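# Nandby Kitchen Measurements

A table of counter heights, counter depths and aisle widths from 300 home kitchens, with notes on how much of it I would trust. Version 9. Maintained by Genalyn Sison.

## Read this before you use it

Most published advice on kitchen layout repeats a few numbers that everybody got from somebody else. I wanted to know whether real kitchens come anywhere near them, so I started collecting measurements from people who live in the places they measured. The result is small and lopsided. It can tell you something about the homes in it. I doubt it can tell you much about homes in general, and I get nervous when I see it quoted that way.

If you came for one ideal counter height, the table doesn't have one. I don't think anyone else's does either, whatever the chart on their website says.

## What is in the table

One row per kitchen. The columns are:

- `home_id`: a number with no meaning outside this file
- `town`: Nandby, Trellow or Sekum
- `height_front`: floor to top of counter at the front edge, in millimeters
- `height_back`: same, at the wall
- `depth`: front edge to wall, in millimeters
- `aisle_min`: narrowest walking gap, in millimeters
- `surface`: free text, as the household wrote it
- `main_cook_height`: in centimeters, self-reported, often blank
- `complaint`: free text, optional

`height_back` is missing for 91 homes. The first measuring sheet didn't ask for it. I have left those cells empty and will not fill them in from the front height, though I have been asked to more than once. Counters slope. Floors slope more. If you assume they don't, you are throwing away the only interesting thing in that column.

## How it was collected

Households got a printed sheet and a tape measure and did the work themselves. Each number was supposed to be taken twice. I know from the returned sheets that plenty of people wrote the same figure down twice without bending over again, and I can't tell you which ones. When two readings differ, the table carries the mean and the raw file carries both.

The tape measures were all from the same batch. I checked a handful against a steel rule and they were fine over short distances. That is not a calibration, and please don't describe it as one in your methods section.

Trellow is heavy on older row houses. Sekum is nearly all apartments. Nandby is a mix, and it is also where I live, so a fair number of those homes belong to people who were being nice to me. None of this is a random sample. 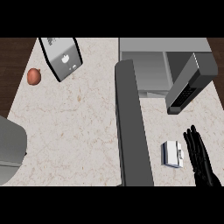

The `surface` column is the one people get most excited about and the one I believe least. Households wrote down what they thought their counter was made of. "Marble" covers real marble, printed laminate and a few things I couldn't identify from a phone call. "Granite" is worse. "Stone-look" at least has the decency to admit it. I tried sorting the answers into clean categories for version 7 and took that out again in version 8, because every category I made was mostly my own guess wearing a label. You get the text as written, spelling included.

## The Suwannarat score

Several people have asked for the Suwannarat comfort score to be added as a column. It takes counter height and the cook's height and gives a number that is meant to predict back strain. I have worked it out for every row that has both values, and it sits in `extras/score.csv`, away from the main table.

I keep it apart on purpose. In this data the score has almost no relation to whether anybody complained. Tall people with low counters grumbled a bit more than everyone else, which you could have guessed without a formula. The complaints that come up again and again are about light, outlets, the corner cabinet and the dishwasher door blocking the aisle. Perhaps the score works in some other group of homes. I'd like to see that group before I repeat the claim.

## Known problems

Row 512 in the raw file is a duplicate of an earlier sheet that was mailed in twice. The raw file is numbered by sheet and includes spoiled and repeated sheets, so its row count will never match the main table. Please stop reporting this as a bug.

Some depths are measured to the backsplash and some to the wall behind it. The sheet said "wall." Tile is thin, but it isn't nothing, and in a few of the Trellow houses there are two layers of it.

`aisle_min` assumes closed drawers and closed doors. Two households measured with the oven open because that was how they knew the space. Those rows are flagged `open` in the notes file.

Inches were converted to millimeters by me, by hand, in the early versions. I have since redone the lot with a script and fixed the slips it caught. It would be rash to say there are none left.

Self-reported height is self-reported height.

## What I would use it for

Checking a rule of thumb against some lived-in kitchens. Teaching a class about missing values. Arguing with a cabinet salesman, as long as you are prepared for him to argue back.

I would not use it to set a building standard, price a remodel, or train anything that is going to give advice to strangers. A few projects have done the last of these anyway. I had a look at one and it recommended the average height to everyone, which takes a lot of computing to get to.

## Changes in this version

- Empty cells are now truly empty. They used to be a mix of blanks, dashes and the word "none."
- Fixed the swapped `depth` and `aisle_min` values in part of the Sekum block.
- Removed a chart that made the differences between towns look bigger than they are. The axis didn't start at zero. My fault.
- Moved the long complaints to their own file so the main table opens properly in a spreadsheet.

## License and corrections

Free to use and copy, with a link back to this page and the version number. If you change a value, say so. If you think a value is wrong, send the `home_id` and your reason. "It looks too high" isn't a reason; some of them are high. I go through the mail on Tuesday and answer what I can.

The next version is due in October if the second round of Trellow sheets comes back. Last time fewer came back than I was promised.

Contact: Genalyn Sison, Nandby Kitchen Measurements | Text and tables © the maintainer | Back to top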